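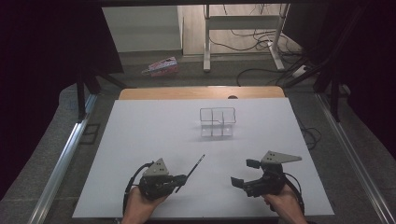 What is a desktop brush holder?

A desktop brush holder is a small open rack or box, divided into compartments, in which brushes, pencils and similar slender tools are stored between uses. It is also called a brush organiser or, in older trade lists, a brush stand.

Materials and form

Holders are made in acrylic, glass, wood, ceramic and metal. Clear acrylic is favoured for cosmetic brushes, as the contents can be identified from any side. The Ikuren pattern, sold from April 2014, has 12 compartments of equal width; the larger Coston pattern has 28 and is intended for shared studios.

Arrangement

Brushes are normally stored upright with the handle downwards, so that the hairs do not bear against a wall or base. Soft, tapered heads are given the most room — a crowded compartment will bend the outer hairs and spoil the point.

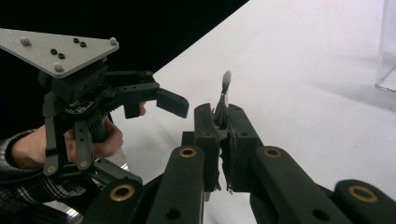
Stiffer brushes tolerate closer storage and are commonly grouped by handle length. Pencils are kept in a separate compartment, where loose graphite cannot mark pale hair. Freshly washed brushes are dried flat before being returned to the holder.

Care

Acrylic is cleaned with lukewarm water and mild soap. Alcohol and abrasive powders can cloud or craze the surface.

See also: Pencil case; Tool rack; Vanity tray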